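The Number Eleven Who Wouldn't Get Out

Geum-ok Ban took up cricket at 41, which is late for any sport and very late for one she had never watched. A co-worker was short a player for a Sunday league side called Brosport, and she owned a pair of white sneakers. She batted last and made no runs. She also didn't get out, and the captain noticed.

Seven seasons later she is 48 and still bats at number eleven. Her highest score is 16. What people in the league talk about is how long she stays in.

"I don't have shots," she says. "I have one block and one leave. If the ball is straight I block it, and if it isn't I let it go."

The last spot in a batting order usually goes to whoever bats worst. In club cricket it's often a fast bowler who wants to swing hard three times and sit down. Opposing teams plan for that. They bring back the quickest bowler, crowd the fielders in close and expect to be done in an over or two.

Ban's best-known innings came in July, against Flilomis. Brosport needed 50 to win when she walked in, with a left-hander named Ji at the other end. Ji did the scoring. Ban's job was to survive whatever was left of each over after he had taken a single, and she survived most of an afternoon of it. When the winning runs came she had made four of them. 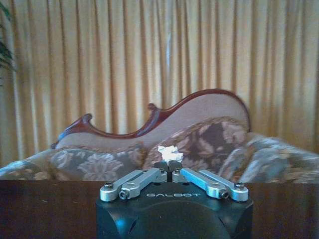
Flilomis had tried everything by then. They put two fielders within arm's reach of her bat. They switched to slow bowling, then back to fast, then to a part-timer who hadn't bowled all year. He came closest, with a full toss that she hit straight up in the air. It landed between two men who each thought the other had called for it.

Her method is simple enough to write on a card. She stands a little outside her crease to slow bowlers and a little deeper to fast ones. She holds the bat low, keeps her hands soft and plays late. Between balls she walks a few steps toward square leg and looks at the trees. Calling is the part she works on most, after three run-outs in her second season that she still describes in detail.

Practice takes place at the nets behind the Jiloda ground, usually at six in the evening. She asks bowlers to aim at the stumps and tell her nothing about what is coming. A session is 48 balls, eight overs, and if she gets bowled she starts the over again. Some evenings that takes a while.

Brosport has twice offered to move her up the order. She went in at seven for one match, found she was expected to score quickly, and was caught at mid-off for two. The next week she asked for her old place back.

She plans to play again next season. Her knees are fine, she says, and she has finally bought proper shoes.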